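### 4.2 Length and Content of the Notices

The corpus holds 3053 death notices printed in the Trarnmont regional weekly, coded by two readers (Benkirane and Oyewole) working from the same guide. Where the readers disagreed, Younis made the final call. Notices placed by a funeral home were kept apart from those sent in by relatives, as the two differ in both length and order of facts.

The median family notice ran to 151 words. Birthplace and parents' names came first in most cases, followed by schooling, military service, and work. Hobbies and habits of speech appeared late, often just before the list of survivors. Notices for women gave less space to paid work than those for men, even where the woman had held a post for decades. This gap narrowed in the later years of the sample but did not close.

Cause of death was coded on a separate sheet. Phrases such as "after a long illness" were treated as a partial statement of cause (see Bouazza's earlier coding scheme, which we follow on this point). 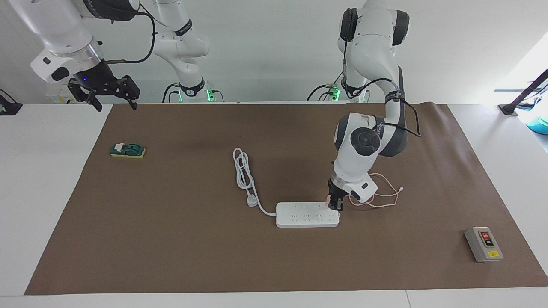
**Figure 3.** Worktable with brown mat and two robot arms.

A further 59 notices could not be placed in either group and were left out of the counts above. Most were short, carried no sender's name, and gave only the time and place of the service. They are listed by month in the appendix, with January missing for one year of the run.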